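4.2 Where the bowls end up

I should say up front that this part of the study started as a side question. We had set out to look at how people in small kitchens put away their shopping, and I kept noticing in my notes that the stuff that never got put away was the interesting stuff. Bowls, mostly. Colanders too. They come out for one job and then they stay out, and by the evening they have turned into a kind of furniture.

So for the Hadida kitchens (the shared ones on the ground floor, see Section 3) I went back through the diaries and pulled every entry where somebody mentioned a bowl or a colander being left on a table or counter. The full set of diary entries runs to 2,053, and 570 of them mention at least one. I was surprised by that! I had guessed far fewer, and my guess is still sitting in the margin of the August draft where my co-workers can laugh at it.

What people wrote was pretty plain. "Colander still out from lunch." "Put the fruit in the green one for now." That "for now" turns up all over the place, and I came to think of it as the real subject of this section. A bowl that is out is an invitation. Somebody walks by with a strawberry or half an orange and needs a place to set it down, and the bowl is right there, so in it goes – and then the bowl can't be put away anymore, since it has food in it.
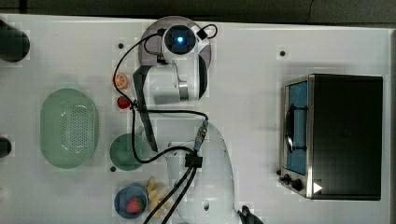

The second thing I noticed is how much the big appliances shape all this. A toaster oven is heavy and it doesn't move, so everything else has to arrange itself in the space that is left over. In the Skostier kitchens, where the toaster oven lives on a shelf, people wrote about the table as one big open surface. In the Hadida kitchens it lives on the table, and people wrote about "my side" and "the oven side" as if there were a line painted down the middle. I asked a few of them to draw that line for me on a sheet of paper and they did it without stopping to think.

Small food is a different story again. Whole meals get cleared pretty fast in both buildings, but a single slice of something can sit on a bare tabletop for a long time. Too small to be worth a container, too good to throw out. One diary keeper called these "the leftovers of the leftovers," and I have been using the phrase ever since. We tried coding them under food waste, following the Wunell scheme, and it didn't work very well. Most of these bits hadn't been wasted yet. They were waiting for somebody to make up their mind, and the scheme has no box for that. In the end we made our own code, "undecided," and went through the Hadida entries a second time.

Figure 1. A white tabletop with a green colander, a green bowl, a blue bowl, small food items and a toaster oven.

I don't want to push this too far. The diaries tell us what people thought was worth writing down, and a colander that has been in the same spot for a week may drop out of the record just because everybody has stopped seeing it. The McIver kitchens are a good warning here. Their diaries hardly mention bowls at all, and on my one visit there were bowls on every surface. I had no way to fix that after the fact, so the McIver entries are left out of the comparison in 4.3 and show up only in the appendix, with the wording of the diary prompts next to them.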